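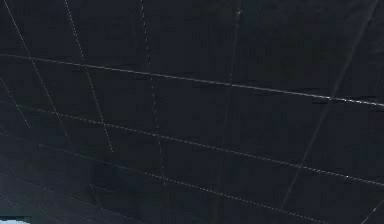 Simulated robot stares at dark walls and thinks it is lost

Hello all, I do hope somebody can help, as I've been going round in circles with this. I'm running the Nincombe house in simulation with the Drekberg navigation stack, and the localiser drops its position whenever the camera ends up facing the dark panelling. It finds 1,000 features happily enough in the brighter rooms, then 27 when it turns to the wall, and the planner stops dead. The bathroom is mostly fine - I suppose the cabinet and the purple spray bottle give it something to hold on to.

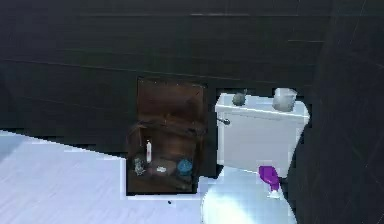
Page last changed: 2020-03-09

Should I raise the feature limit, or is it something else entirely?

Answer 1 (accepted)
I had the very same trouble in September and it took me ages to sort out. Raising the limit won't do much, I'm afraid. Those seams repeat, so the matcher pairs one crossing with its neighbour and the pose jumps a whole panel sideways. Lower the contrast threshold a touch, and let wheel odometry carry you whenever the match score dips. Then add a small cost in the planner for headings that face a plain wall. In a corridor you want the doors in view, as the handles and edges make lovely landmarks.
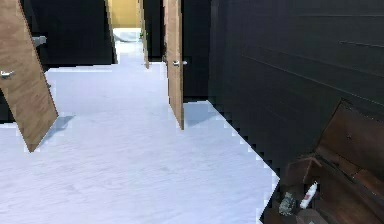
Hallway view, doors open on both sides

Do check your door states too. If your map was built with them shut, an open one will be treated as an obstacle you've never met.

Answer 2
just set max_features to 4,000, worked for me

Answer 3
Adding to the first answer, which is very good - try turning on anti-aliasing before you tune anything. Stepped edges shift as the camera moves, and the tracker takes them for real corners. I'd test it on a view with a mix of near wall and far objects.

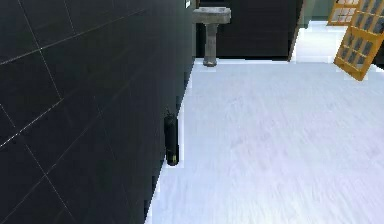
Tiled wall with the sink beyond

Comments
- Thank you so much, the odometry fallback did the trick! Still a bit wobbly at the far end of the hall, but I can live with that.
- 4,000 made mine crawl, be warned.
- Does the heading cost work with the Skilteno planner as well?

Related questions
Mac Suibhne map loader ignores door joints
Drekberg: odometry drifts on pale floors
Skilteno planner refuses narrow doorways
Viewed 1,586 times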